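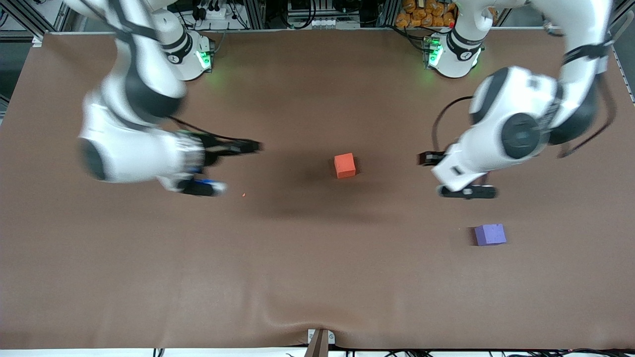
The Stallbridge gallery: people, benches and arms

Welcome to the Stallbridge page of the Luvano staff gallery! If you work on the night side, or over at Uchida Road, you'll have heard a lot about the arms and probably seen very little of them, so we've put this page together for you (and for the families who keep asking what on earth we do all day).

A quick recap for anyone who's new. We pack small-order kits at Stallbridge, the sort with a lot of little parts in a bag, and in June the first pair of arms went onto the development bench behind the packing hall. The project is called Gotolau. There are 14 of us on the day crew and every one of us has had a go at the bench by now, some keener than others. On a full day the hall sends out 2000 kits, all of them still packed by hand, and the arms have not touched a customer order yet. What they do get is foam cubes. Lots of foam cubes.

At the bench

Two white arms, two grippers facing each other, and between them an orange-red cube, with a purple one further over to the right. It looks like a toddler's game and it's a lovely thing to watch. Both bases have their green lights on.

The brown covering was Setsuko Nishimura's choice, after she got fed up with glare off the old top. Yes, it has a wrinkle in it near the front. Yes, she knows.

Why cubes? They're light, they're cheap and they don't mind being squashed. Thanasis Sotiropoulos cuts them himself from offcuts and will talk to you about foam density for as long as your tea lasts. If you find a crumb of orange on your sleeve, that's where it came from.

The people

Awuor Odera has packed here longer than most of us and was the loudest voice against the whole idea at the spring meeting. She now does two mornings a week on the bench and has filled a notebook with the way she picks things up: which finger goes first, when she turns a part over in her hand, when she gives up and uses the other hand. "I'd never once thought about my left hand," she told us. "Now I can't butter toast without watching it." She still wants the job descriptions settled in writing before anything moves into the hall, and quite right too.

Masaru Ueda looks after the bench from the engineering side. He used to come down to us only when something had broken, so it has been a real change having him at the next table, eating his lunch with everybody else and asking why the bags are folded the way they are. (There was a reason. It took three people to remember it.)

Mitsuko Ueda, his sister, does the rota. Fitting bench mornings in around holidays has been a proper headache, and she's the one to speak to if you want a turn. Please ask her a week ahead!

What's different so far

The biggest thing is the talk. We've always had our own little ways of doing a tray, and you'd pick them up by standing next to someone for a month. Now they're being said out loud and written down, and new starters are getting the benefit already. Our training sheet for the hinge kits has been redone from Awuor's notes and it's miles better.

Sore wrists come up a lot as well. We had 197 suggestions in the box when people were asked which jobs they'd hand over first, and bag sealing won by a mile, with the small washers close behind. Hardly anybody wanted to give up final checking. People like that job, it's the one where you see the whole kit come together, and Masaru has put it at the very bottom of his list.

There are worries too. Overtime is one, and whether agency staff will get the same training is another. Both are on the agenda for the next open meeting, with answers going up on the board by the kettle.

Coming to see it

Anyone on any shift can visit the bench. Sign the sheet on the door, tie back long hair, and stay on the near side of the metal framing while the arms are moving. Setsuko is happy to explain what they're up to, and if it's quiet you may be allowed to set out the cubes yourself. It's much more fun than it sounds.

Got a photo from your own corner of Stallbridge? Drop it in the gallery folder with your name and a line to go with it, and check that everyone in it is happy to be shown.

Page put up August 2021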